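Moreo's practice cell is back up after a week of fiddling

By Elikem Amoah
Friday, August 17, 2018

If you tried to book time on Moreo this week and got bounced, sorry, that was me! I took the practice cell offline on Monday to sort out the gripper setup, and it ate a lot more of my week than I planned.

Moreo, for anyone new on the Bravenel list, is our simulated tabletop cell. You get the arm, a room to put it in and a pile of household stuff to pick up, all of it in software. It still needs looking after like the real one over at Quaye (more, some weeks). After the last update the marker on the gripper had drifted 6 millimeters from where the calibration file said it should be, so every grasp came in a little long and people were closing on air.

I ended up redoing the marker offset by hand, then checking the finger pads, then running 30 test picks with the old settings and 41 with the new ones. The old file missed 8. The new one missed none, so that's the one I've pushed, and please delete any copy you saved before today or you'll be chasing my bug all over again.

I also went back over both room layouts while I had everything open. The classroom one got a fresh check of the floor and wall collision shapes, and the table by the back wall stays where it was (I know a couple of you wanted it moved, ask me again in September). 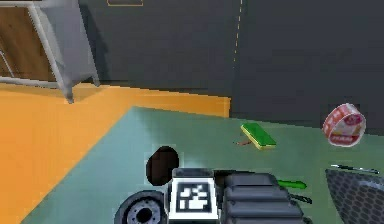
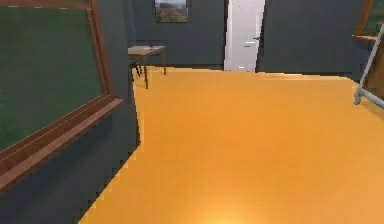
What's left is the wrist camera delay. It's small, but it bugs me, and I'd like to see it gone before the Loltbridge folks start their runs. If your picks look late by a beat, send me the log and the time you started, and don't touch the offset yourself. Booking is open again and there are still slots free next week, mostly mornings.

Last updated: 4:15 p.m.

Contact the newsroom | © 2018 Bravenel | Back to top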